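10 February 2026, bench 2, Likex pair

Left gripper dropped out again during the cloth runs. Stopped logging at episode 216. Jaw width froze at 78 in the file while the finger kept moving in my hand, so everything after that point has good video and a useless width channel. The LED stayed green the whole time. Don't trust it as a sign that the encoder is alive.

Power cycled both units and put them back down on the sheet. Left one came up and read normally, then froze again 131 episodes later.
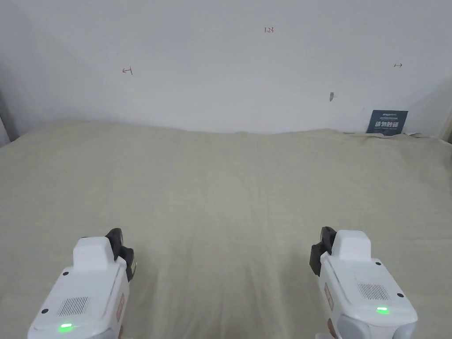
Eilif Kvam thinks it's the encoder cable, which gets pinched when the jaw is fully open. I could trigger the freeze twice by opening hard and twisting the wrist. Right unit is fine with the same treatment.

Still to do:
Open left housing, check cable routing
Ask Figueiredo for a spare cable
Add a stale-value check to the logger
Throw out the January folder from 466 on, same flat line in there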